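Kestgate Reuse Room — sorters wanted, February start

Quick one, as we need people fast. Kestgate is looking for 4 part-time sorters for the household and toys side of the reuse room. Paid work, evenings and some early mornings. No experience needed, just decent hands and a bit of patience.

What comes in: everything. Donation bags from the Berulholm drop-off, boxes from house clearances, odds and ends out of kitchen drawers. Cups, bowls, scrubbers, toy animals, lids with nothing to go on. It all arrives mixed up and has to leave in some kind of order.

What you'd be doing
Tipping bags into the sorting bins, small batches please, not the whole bag
Pulling out kitchen plastics, toys, cleaning bits, and the "what is this" pile
Checking for cracks, chewed edges, sharp corners
Wiping down anything good and putting it on the right shelf
Writing the tally on the sheet by the door before you go
Sweeping up, everyone does it, including Adebayo

Shifts
Early, 6:30 am to 10:30 am
Evening, 5 pm to 9 pm
Two shifts a week minimum. More if you want them — we're short until spring at least. Tell us which you can't do, it's easier than telling us which you can.

Pay is hourly, paid every two weeks. Rate is on the form. Training shift is paid too, people always ask.

You should be
18 or over
OK standing for most of four hours
Able to lift a full bag (they get heavy, ask for a hand)
Fine with dust. Really. The bins get wiped but they're old and they look it
Able to get to us, bus 409 stops across the street

Nice to have: you know toys, or you have raised kids and know which ones last. A second language is handy on the drop-off desk. Forklift ticket not needed, please stop sending them.
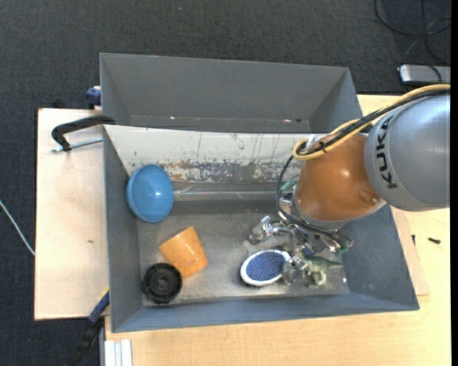 Small stuff is where most of the time goes. Big plastic is easy, anyone can spot a bowl, but a little dinosaur ends up in with the scrub pads and then it's lost until somebody buys the lot. So we want people who look twice. Slow and right beats fast and wrong, at least for the first couple weeks. After that Ekaette will want you a bit quicker.

Clothes and books are a seperate team, contact Efe Garba if that's more your thing. She has her own list.

To apply: fill in the form at the front desk or leave a message on extension 1657 with your name, number and the shifts you can do. No resume needed. Ekene Ezeani does the call backs, usualy after 3 pm, so pick up if you don't know the number. Short chat, then a trial shift.

Bring closed shoes and a water bottle. Gloves are here, all sizes except small — more on order.

Questions about pay or hours go to Adaeze Usman, same extension.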